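August, back from Sturnunton, feet killing me. Writing this quick before I forget it all.

So the question of the day, same as every day this month - can a machine do the laundry yet. Short answer no. Longer answer, depends what you call laundry. Washing, sure, solved before my grandmother was born. It's everything after the washer that's the mess. Sorting, turning sleeves out, finding the other sock, folding, putting away in the right drawer for the right person.

Danladi sent round their new numbers this morning. Towels, 90 percent folded right first go. Good. But towels! A towel is a rectangle. Show me a towel with a hood and a zipper. I said so on the call and got the long silence, then somebody said clothes are "on the roadmap". Everything is on the roadmap. Dishes on the roadmap. Bathroom on the roadmap, God help them.

Allance is further along I think, though they won't say how far. Their thing took 33 minutes on one basket last spring, and that was with a person standing by to pull it out of trouble. I do a basket in the length of a radio show and complain the whole time. Still it was nice folding. Nicer than mine. Shirt collars and all.

Shop floor is different, kept telling them this. At Flalledora the machines stack boxes all night and don't mind. Same box, same belt, same height. A house is never the same height twice. Somebody leaves a bag on the chair and the whole plan is off.

What gets me is cloth. Been chewing on it since lunch. A cup has a handle, a box has corners, you know where to grab. Black cloth on black cloth, where does one bit stop and the next begin? I can hardly tell and I've had eyes my whole life. You go in for the edge and get a pinch of the middle. Or you get two layers and think its one. Tried it with the grippers again today, the hand-held kind, blue pads on the fingertips. You want to just use your thumb. Every time, you want your thumb.
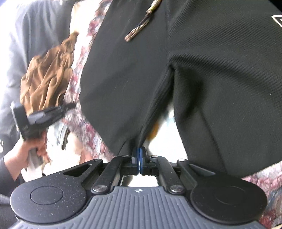

Hauwa Amadi thinks I'm too gloomy. Give it 3 years, she says, and there'll be something in the hall closet that does shirts, badly, and people will love it the way they love a bad dog. She'd take badly. She says she has never once folded a fitted sheet right herself so why hold a machine to it.

Fair. I'd still want it to get the drawer right.

Anyway my own basket is sitting there, has been for days. Around 200 little things in my head for tommorow and all of them are cloth. Ask about the pads wearing down. Call Danladi back re sleeves. Eat someting first.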